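Sorting and Storing Household Textiles in a Small Furnished Room
Project report, Household Logistics course
Submitted 2019-12-01

3. Setting

The study used one furnished room in the Dranholm building. It has a bed with white sheets, a small two-drawer nightstand and a gray floor of carpet tiles. The washing machine is in the adjoining area, past the end of the back wall. A gray sofa served as the second soft surface. Floor area was not varied between trials.

Textiles were divided into two classes. Class A covers single light items that are picked up crumpled and have no stable shape. Class B covers dark garments stored as a group. The class of each item was entered on the Plekis sheet at the start of a trial.

4. Handling and storage

Crumpled cloth was treated as one unit regardless of its unfolded size. The grip point was not prescribed. Storage was in an open white plastic basket with cut-out handles, kept at low height on a wooden stand.

Teal cloth at two distances, and the storage basket:
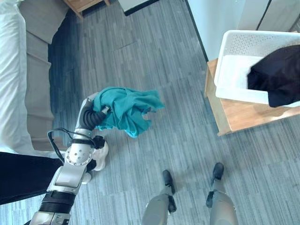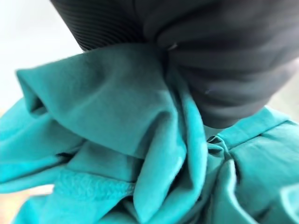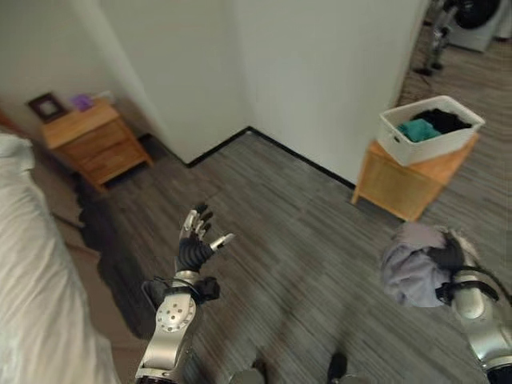
The trial series consisted of 8 runs in July. Each run was limited to 600 seconds and ended when the last item was in the basket or the limit was reached. Items left on the sofa or bed at the limit were entered as unplaced. Items on the floor were entered separately, as they have to go back to the wash under the Yazzie procedure used in the building.

The complete log has 1,213 lines. Lines with no item class were removed before analysis. No correction was made for garments that were picked up more than once.

5. Observations

5.1 A cloth held at a single point hangs unevenly, and its loose parts reach lower than the grip. The clearance over the basket rim must be set from the lowest flap.

5.2 Dark garments placed in one pile are hard to separate by sight. A light or colored item at the front of the basket is easier to find again.

5.3 Folding before storage was left out of the timed part. The Dranavska sheet lists it as a separate task, and the two times should not be added together.

6. Remaining work

The five runs with a complete item list will be repeated with a lidded container. The stand height will stay the same.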